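Visit report: Trotden wallcoverings and print works, Skincombe

October

The Trotden works occupies two joined sheds on the east side of Skincombe, behind the bus garage. The older shed holds the surface printing machines and the color kitchen. The newer one holds digital printing, finishing, and dispatch. Visits run on the first working morning of the month, start at 9:30, and take a little under three hours including the sample room. Safety shoes are not required, but loose scarves and lanyards have to be left at reception.

My interest was in repeat accuracy and in how a small mill handles color matching between batches. Both were covered in more depth than the booking page suggests.

Base paper

Trotden buys in all its base stock. Two grades were on the racks: a coated paper used for the traditional ranges and a nonwoven used for everything sold as paste-the-wall. The reels are stored on end in a room held at steady humidity, and each is left there for 2 days before it goes to the machines. The guide explained that the coated paper grows in width when it takes up moisture, and that a reel brought straight from the truck will drift out of register over its first few hundred yards. The nonwoven is far more stable and could in principle be used at once, but the same rule is applied to both to keep the paperwork simple.

Ground coating comes next. A felt-covered roller lays down the background color, brushes even it out, and the web then passes through a long festoon dryer hung in loops near the roof. The dryer is the oldest piece of equipment on the site and sets the pace of the whole line. Dwell time can be changed only by changing the web speed, so heavier grounds have to run slower.

Surface printing

There are two surface printing machines. The larger, known in the building as the Varma line after the firm that rebuilt its drive, takes up to 12 rollers around a central drum. Each roller carries one color in relief and picks up ink from a moving cloth belt. The impression is soft, with a slight halo at the edge of each motif, and colors laid wet on wet pick up a little of each other. Customers for period patterns ask for this effect.

Register is set by hand. The operator watches a lamp-lit strip just after the drum and adjusts each roller with a worm gear. On the morning of the visit the line was being set up for a damask in three colors, and the setup waste came to around 39 yards before the first salable length. That was described as a normal figure for three colors. A full set of rollers can take most of a shift.

The roller store is on a mezzanine above the machine. It holds 3000 rollers, some of them wood with brass strip and felt inlay, the later ones molded rubber. Many of the wooden rollers can no longer be run, as they have gone out of round, but their designs have been scanned and recut. The catalog is a card index with a partial database copy. The two do not agree on numbering for the older florals, and staff work from the cards.

Color kitchen

Inks are water-based and mixed by weight. Each batch gets a draw-down card, dried in a small oven and read with a spectrophotometer, then checked by eye in a light booth under daylight and warm indoor settings. Both checks have to pass. I asked which one is trusted when they disagree. For grounds it is the instrument; for metallics and pearl inks it is the eye, given how much the reading shifts with angle.

Batch numbers are printed on every label. Trotden will match a previous batch on request but will not guarantee it, and its fitting notes tell installers to open and compare all rolls before cutting.

Digital printing

The newer shed was quieter and less interesting to watch. One wide printer, sold under the Endar name, handles short runs, murals, and customer designs. It prints on nonwoven only. Output is sharper than surface print, and on a damask this can look hard at close range. To compensate, the studio softens the edges of motifs in the artwork before printing.

The pattern book in the sample room groups designs by layout. Column damasks are recommended for low or narrow walls, with a note that the vertical alignment shows any error in the first drop. Multicolor botanicals are more forgiving at the seams.

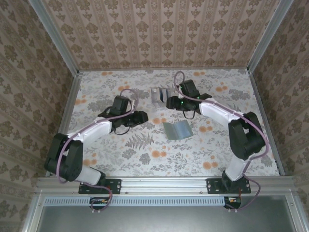

Damask-style columns in brown and olive on beige, used with a pale foliage print.

Trimming and inspection

Finished paper is slit to width, inspected over a light table, and wound to length. Faults are flagged with a tab in the selvage and cut out at winding. Seconds are sold from a counter by the exit, by the roll, with no returns.

Practical notes

The route includes one flight of open steel stairs to the mezzanine, which can be skipped. Ear protection is handed out for the surface printing hall and is needed there. Photography is allowed in the sample room only. Parking is on the street; the bus from Skincombe station stops at the garage. Sample cuttings can be ordered at the desk and are mailed out afterward. Mine took nine days, and the two cuttings from the same pattern carried different batch numbers.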